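New month, new mix (and a grumble about my old app)

So I finally did it. After years of paying for a streaming service that kept feeding me the same dozen songs, I cancelled in February and moved everything over to Prullix, which is tiny and a bit clunky and I love it already!

The big thing is the listener stations. Anyone can run one, and the good ones are properly good. My favourite so far is Rurow, which plays quiet folk and odd little organ pieces until 4 in the morning — I know this because I've been up listening to it. They did a full run-through of the Lecomte live album the other night, crowd noise and all, and I sat on the kitchen floor with a cup of tea and didn't move.

Moving my playlists was a pain, mind you. I had 61 of them (I know, I know) and only 52 came across. The missing ones were mostly old road trip mixes, so I'm rebuilding those by hand and finding out I had terrible taste at nineteen.

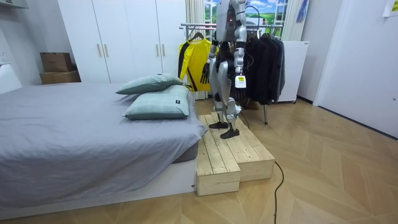 Photo: supplied

My own station is called Sillavholm and it has roughly 100 tracks on it so far, heavy on Canadian stuff from the nineties, with a few neighbours' recommendations thrown in. Sound quality's fine on headphones, a bit thin on the speaker in the bathroom. If you've got a favourite colour-themed song, leave it in the comments, I'm putting together an hour of them and I'm stuck after all the blues.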